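The Night Shift at the Teaching Barn

At Drestden, the large-animal hospital never fully closes, and neither does the argument over who gets to hold the flashlight. By two in the morning there are usually four veterinary students in the ward, a resident who has been awake since the previous administration, and at least one cow with opinions.

I came for a single overnight in June and stayed for most of a week, largely because I kept missing the good parts. Animals have a gift for this. A mare who has been pacing and sweating for nine hours will wait until you go to find coffee, and when you come back there is a foal on the straw and everyone looks very pleased with themselves.

The rotation is called Clerkance, a name that sounds like a brand of allergy medicine and is older than anyone who works there. Every fourth-year student at the college has to pass through it. There are 112 of them in the current class, sent down in small groups, and they arrive with new boots and leave with boots that are kept outside.

What they are supposed to learn is medicine. They do learn medicine. They also learn how to take a temperature from an alpaca that has decided against it, how to phone a farmer at 4 a.m. with news he won't like, and how to eat a sandwich with one glove on. The course guide mentions only the first.

"The hardest thing was talking to owners," one student told me while she refilled a hay net. "You study for three years and then a man asks you whether his goat is happy." She had told him the goat's heart rate. He had seemed satisfied with that, and so had the goat.

The cases come from a wide circle of dairy country. Drestden sits where two county roads meet, and on a clear day you can see three silos and a place that sells hot tubs. Colic arrives by trailer. So do difficult calvings, abscessed hooves, and sheep who have eaten a thing that was not food and would do it again. On my second night a pet pig checked in weighing 300 pounds, with his own blanket and a typed list of his preferences. He did not care for overhead lighting. A student was assigned to sit with him in the dim until he agreed to be examined, and she reported afterward that it was the most restful hour of her month.

Clients pay less than they would at a private hospital, and in exchange they get an audience. One heifer with a displaced stomach had 11 people around her at rounds, each invited to listen to her left side while someone flicked it with a finger. The correct sound is a ping, like a basketball being bounced in a gymnasium down the hall. The first student heard it right away. The third said she heard it, in the tone people use at wine tastings, and was asked to go back and listen again.

The teaching staff have seen every variety of bluff. They are kind about it, mostly. The prevailing method is to let a silence go on until the student fills it with the truth. "I don't know" is considered a fine answer at Drestden as long as it is followed by a plan, and by Saturday I was hearing it several times an hour, said with something close to pride.

Money is the other subject, and it comes up whenever the animals are asleep. Rural practices are short of vets. The students know this because rural practices keep calling to tell them. They also know what they owe, and what a small-animal clinic in a suburb would pay them to look at spaniels in daylight. Of the students who went through the barn last year, 71 took jobs that involve no livestock whatever. The college would like that number to be smaller. It has started a placement scheme, Podance, which sends students to live above or beside a country practice for a few weeks and ride along in the truck.

The scheme has its fans. One student came back from her placement able to back a stock trailer down a curved drive, and she has not let it go unmentioned since. Another came back engaged to be employed, as he put it, by a practice with two vets, a parrot in the waiting room and a coffee machine that only the parrot respects. A third learned that she gets carsick on gravel. All of this counts as useful information, and it is better to have it before signing a lease. 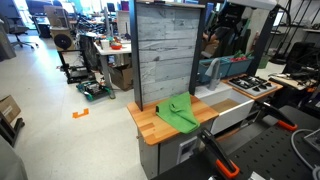
Photo: college media office

The college has tried simpler persuasions too. There are evening talks by country vets, who come in clean shirts and show slides of prolapses while people eat lasagna. There is a loan repayment program with a form so long that a student compared it to a second degree. And there is the barn, which the faculty will tell you is the best recruiter they have, even though it smells the way it does and the showers run cold after the fifth person.

They may have a point. On my last night a ewe came in with twins tangled together, a front leg from one and a back leg from the other, like a badly packed suitcase. The resident had large hands. The student beside him had small ones, and had told me at supper that she was ninety percent decided on dermatology. She scrubbed up to the shoulder, lay down on the straw and closed her eyes, which everyone does, apparently, there being nothing to look at.

It took twenty minutes. She narrated the whole way in a low voice – that's a knee, that's the other one's knee, that's a tail, hello – and then there was one lamb on the straw and shortly after that another, both yellow and furious. The ewe looked around at them as if somebody had left them there by mistake, and then began to lick the nearer one.

The student stayed on the floor a little longer than she needed to. I asked whether she was still thinking about dermatology. She said she was down to eighty-five percent, and did I have any idea where her other boot was.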